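Brodura Garment Storage Bag, 10-Pack

Supplied by Pavus Home Storage. Page updated Aug 12, 2025.

The Brodura is a flat storage bag for knitwear and other clothing that should not be kept on hangers. It is made of woven cotton with a two-way zipper on three sides, so the lid folds back fully for loading. The bag is sold in packs of 10 and ships flat.

Cotton lets air pass through the panels. Clothing should be clean and fully dry before it is packed. Residue from skin or food attracts moth larvae, and the bag is not a moth treatment.
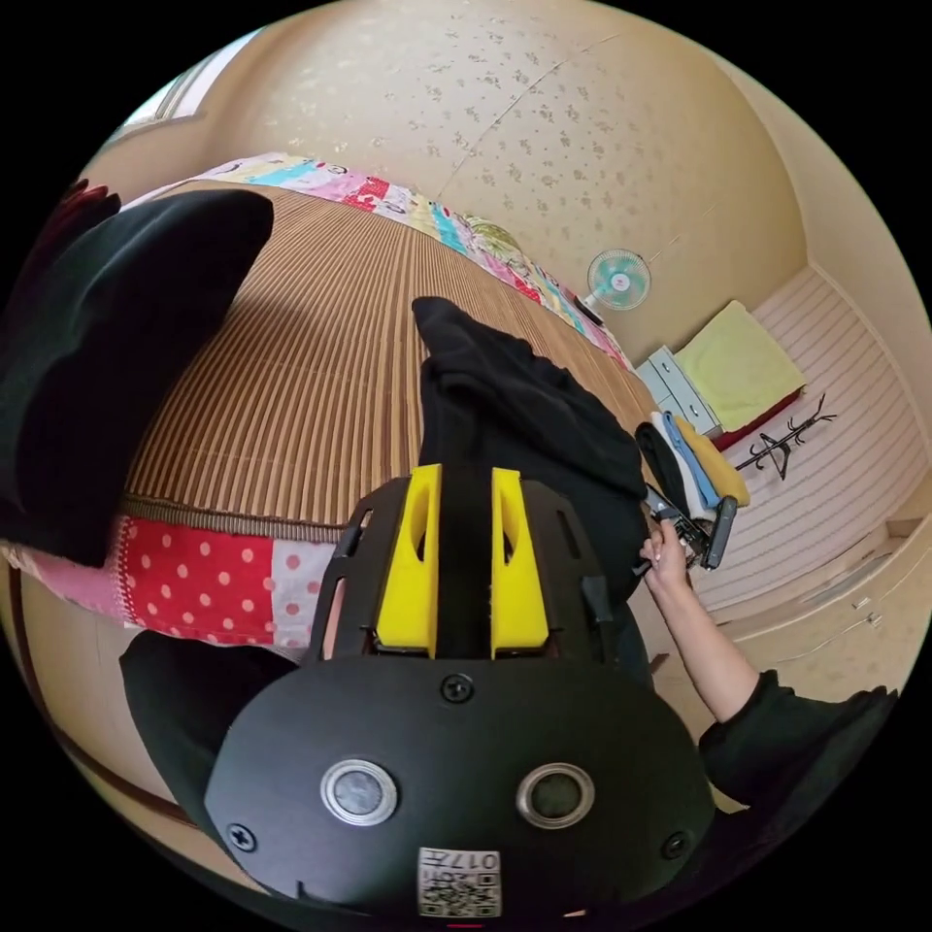 The base panel is double-layered and can rest on bare shelving. The side walls have no stiffener. Up to three loaded bags may be stacked; beyond that, the lowest bag compresses and ribbed knits can take a set along the fold lines.

Loading

1. Open the zipper on all three sides and fold the lid back.
2. Close any buttons or zippers on the garment and lay it face down.
3. Fold the sleeves across the back, then fold the body once at the waist. Heavy knits go in first.
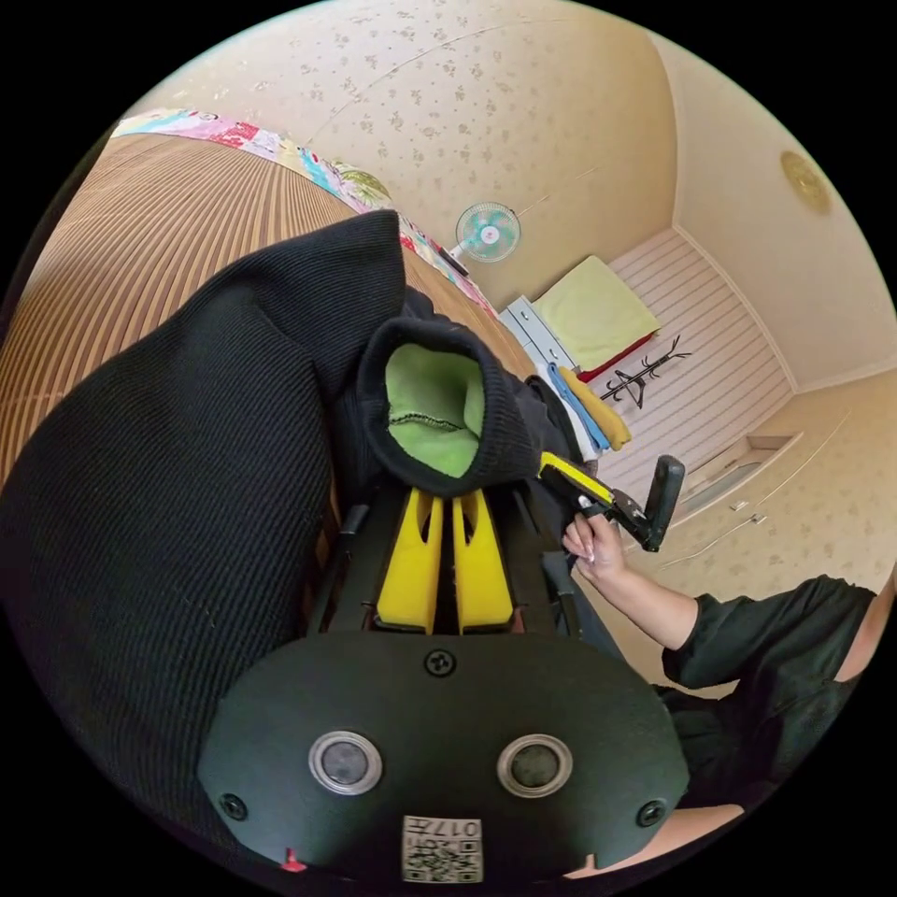

4. Close the lid without pressing down on the contents. If the zipper pulls, remove one item.

Fabric testing

Abrasion and seam tests were carried out by Bednárik in April on unwashed samples. The base panel reached 1,830 cycles before the first broken thread, and the lid panel reached 1,209. Zippers were opened and closed 1,000 times with no tooth loss.

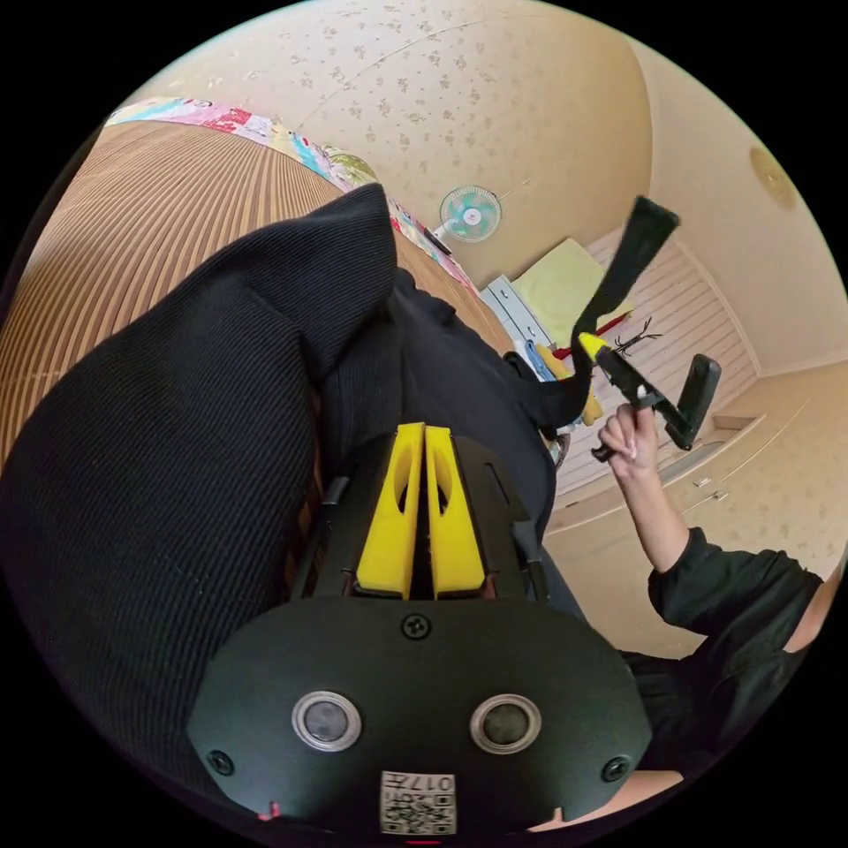
Bag size should be chosen by the thickness of the folded garment. The medium bag suits thin sweaters and base layers. A black knit with fine vertical ribbing, laid in one large fold, needs the large bag if it is bulky. Loose straps should be tucked inside the fold to keep them clear of the zipper.

Care

Machine wash cold, zipper closed. Line dry. Do not bleach. Expect slight shrinkage after the first wash.

Ordering

Order code: Stimusbridge BR-M (medium) or BR-L (large). Mixed packs are not available. Replacement zipper pulls are sold separately.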